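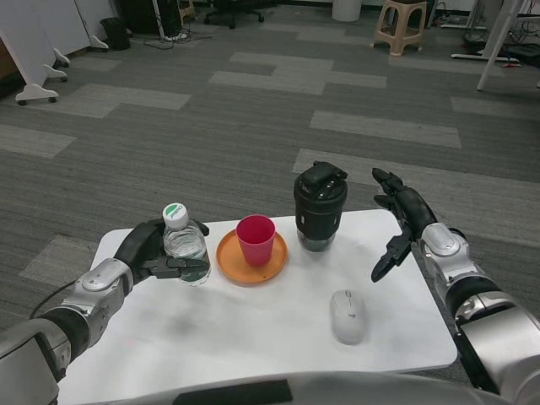

Can I leave a cordless drill battery on its charger all week?
Better to take it off once the light says full. Most chargers cut out by themselves, but they still get warm.

Packs going away from December onwards should be left half charged, indoors, and topped up every couple of months. 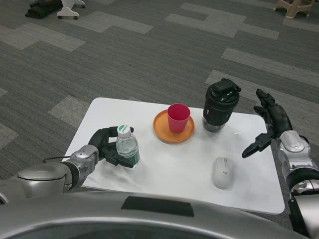

Milard Tool Library — Battery Bench Team

Keep the terminals clean with a dry cloth. Don't store packs loose in a tin with screws. 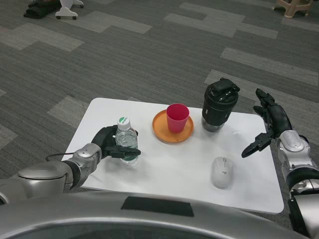 A pack that has been out in a cold van needs an hour indoors before charging. Ours stop taking a charge above 38 degrees, so let a hot one rest as well. 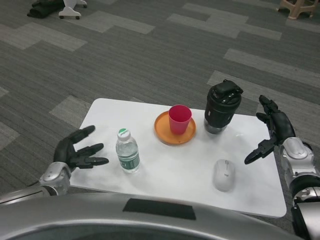
Swollen or cracked packs go to Ljubica Hoxha at the desk — not in the bin.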